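Fercombe shop reopens cable bench for routing and fixture work

The cable bench at the Fercombe workshop is back in use after a January rebuild, with a new layout for routing trials and a short set of rules for anyone who books it. The work surface is a dark gray plate drilled on a regular grid, and everything that stands on it is located from the holes. Fixtures can be shifted by whole grid steps and put back where they were from a written note of rows and columns.

The bench is used to study how thin, flexible cable lies between fixed points. A cable laid by hand seldom takes the same path two times running. It keeps some of the curl it had on the spool, and a small twist at one end can move the middle of the run by several rows. Trials on the old surface, a painted board with pencil lines, were hard to compare from one day to the next.

The first trials use white cable, which shows up well against the plate. The layout is a loose S with a rounded hump in the upper part, then a smooth diagonal down to the right toward a gray block. The tip of the cable is blue, and a short band of orange-red circles the cable lower down. The band serves as the reference point in the notes: its row on the grid is written down before and after each trial, along with the resting place of the tip.
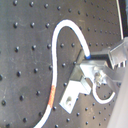
Fixtures and spacing

Parts for the bench came from two suppliers. Palamarchuk delivered the plate, and Divitz made the gray fixtures to drawings prepared in the shop. The plate has been used before and its surface is scuffed. It was checked for flatness on delivery and accepted without refinishing, as the marks have no effect on how the fixtures seat.

The fixtures fall into two groups. The smaller type is an angled bracket on a flat base, with a raised section and a hex nut on its upper tab. The base may be set diagonally to the rows, and the angle is then entered in the notes together with the nearest hole. The larger type is a boxy housing with an open interior and arms that stand out from it. Cable can be run over the smaller bracket and brought up to the front of the larger one, leaving a free span between them that sags or rises according to how much slack is fed in.

Slack turned out to be the main variable. Standard length for the current series is 670 millimeters, measured with the cable pulled straight before it is laid. Each layout is repeated 10 times with the same piece, and the piece is then retired. Cable that has been bent repeatedly at one point begins to fold there, and readings taken after that are of little use. Retired pieces go in the bin under the bench and should not be cut down for short runs.

A second series, planned under the name Aller, will compare two ways of starting the run: with the cable resting freely on the first bracket, and with it held down. The held version needs a soft clamp pad that will not mark the sheath. Two pad materials have been ordered – felt and a closed-cell foam – and a choice will be made once both have been tried on scrap.
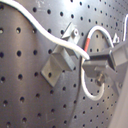 Ibrahim Nwankwo

Booking is by half day, with a limit of six half days per project each month. Users are asked to leave the fixtures in place at the end of a session unless the next booking calls for a different layout. If a fixture has to be moved, its position goes in the bench notebook first. Nuts should be tightened by hand and then given a quarter turn with the short wrench. Longer wrenches have been taken off the rack after a thread in the old surface was stripped last fall.

The plate should be wiped with a dry cloth only. Solvent leaves a film that changes how the cable slides, and the film is slow to clear from the holes. Grit in a hole can be lifted out with the small vacuum nozzle kept on the side shelf – compressed air is not to be used, as it drives the dirt into neighboring threads.

Overhead lighting over the bench has not been changed. It still puts a pale patch on the plate at some viewing angles, and a diffuser is on order. Until it is fitted, grid positions should be read from directly above, with a second reading taken from the opposite side of the bench where the two disagree.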